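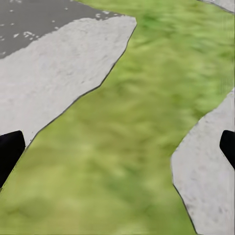
# Tindall Way Stage Notes

Print | E-mail this page

Plain text notes on the Tindall Way, a walking route between the old parish churches of the Rellow valley. The notes were first kept on paper by Phyllis Wragg and typed up by Graham Birkett.

## Contents

- `stages.csv`: one row per stage, 53 rows
- `stops.csv`: churches, chapels, wells, and wayside crosses, 501 rows
- `notes.csv`: remarks from walkers' logbooks, 1,404 rows
- `names.txt`: older spellings of place names

All files are UTF-8 with comma separators. Distances are in miles, measured along the path. A blank cell means we have no information. It does not mean zero.

## Stage fields

- `stage_id`: number, counted from Asard
- `start`, `end`: stop IDs
- `miles`: one decimal place
- `surface`: grass, gravel, paved, or mixed
- `stamp`: yes if the church at the end keeps a pilgrim stamp

## Known problems

Stage 2 has changed. The path used to cross the fields below Asard chapel and now follows the lane. The mileage is for the lane, but many of the logbook remarks describe the old path.

Opening hours were last checked in April. Small chapels are often locked, so call ahead if you need a stamp.

Marjan Naseri read the handwritten logbooks. Words she could not make out are marked `[?]`.

## Use

Free to copy for personal and parish use. Please credit the Tindall Way notes. Send corrections to Yvonne Horrocks with the stage number in the subject line.

Print | E-mail this page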